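The Gripper That Let Go at Cycle 653

It was the cable that did it, in the end. The engineer who runs the small handling lab at Celtach laughs when she says so, and then she stops laughing, as she spent most of December looking everywhere else.

We met over coffee at the Piltembridge workshop, where she and two colleagues have been testing soft-fingered grippers for a packing customer in Planden. The job sounds easy enough: pick up a fragile part, carry it across, set it down, and do that 1000 times without a drop. The first long run got as far as cycle 653. Then the fingers opened in mid-move, all on their own, and a glass jar went onto the floor.

"I was standing well back, thank goodness," she says. "But a colleague had been leaning in there a minute before to look at a screw. You think about that on the drive home. You think about it quite a lot, if I'm being truthful."

They stopped all testing that afternoon and went through the obvious things first – the fingers, the drive, the software. The fingers got the blame for a good two weeks. "Everybody loves to blame the soft parts," she tells me, warming to the subject and pushing her cup aside. "They bend, they look like something out of a toy shop, so of course it must be them. We printed new ones, then we printed them again a bit thicker, and it made no difference at all. I still have a box of perfectly good fingers under my desk!"

What finally gave it away was a plot of the supply voltage. One of her colleagues had left it recording overnight, and in the morning there were 34 short dips in it, every one of them at the same point in the arm's swing. A cable was being pulled tight as the wrist turned, and a connector was losing contact for a blink. The controller read that as a restart, and on a restart it did what it had been told to do, years ago, by someone setting up a quite different machine. It opened the gripper.

"So there were two faults, and the second one bothers me more," she says. "A connector can work loose, that's life. But a gripper that opens when it loses power for a moment, with a person nearby, that was a choice, and we had never gone back and looked at it."

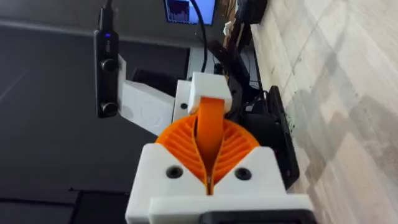

The soft-fingered gripper, with its camera on a side bracket and cabling running up the arm.

The cable now has more slack and a clamp at the wrist, and after a restart the fingers hold their position until someone tells them otherwise. There is also a new house rule, borrowed from a friend at Delaunay: no hands inside the line until the arm has been switched off for 48 seconds. She admits that people grumble about the wait, herself included, and that she has taken to bringing her tea over while she stands there. The long run starts again next week, with a plastic jar this time.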